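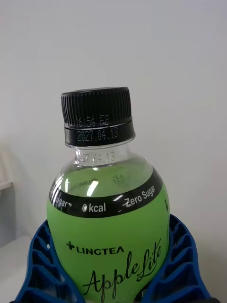
Attachment 1: wrist view, bottle upright in the soft fingers, cap date 2027.04.13

Home | Tickets | Good practice | Parts | Contact

Filed under: Gripping and handling > House rules

Ticket 370: Which date do we log, cap or neck?
Opened 9/7/23 by the Elum handling bench
Status: Closed

Hello, and thanks for your patience with us! We're trying to follow the Skurnero handling rules properly, and rule 7 says the date code has to be readable from the wrist before the arm travels anywhere. On the green LINGTEA bottles there's a date on the cap band and another on the neck, and the neck one loses its first digits to the curve and the glare. Our checker keeps flagging a mismatch and stopping the cell, which is a bit disheartening when the grip itself looks fine.

Reply from Zovora support:
Lovely clear write-up, thank you. Please log the cap date as the main one and treat the neck as a cross-check only. A partial neck reading is allowed under rule 7 so long as the digits you can read agree, and yours do (27.04.13 against 2027.04.13). Keep the fingers low on the body, well clear of the cap and the black band. In the Heydari checker, change "full match" to "partial match, neck" and leave the travel speed at 300 until you've had a clean run.

Update from Elum:
Changed the setting, ran it at 300, then 400. No false stops. We've added a line to our bench sheet so the next shift isn't caught out.

Contact Zovora support | © Zovora | Back to top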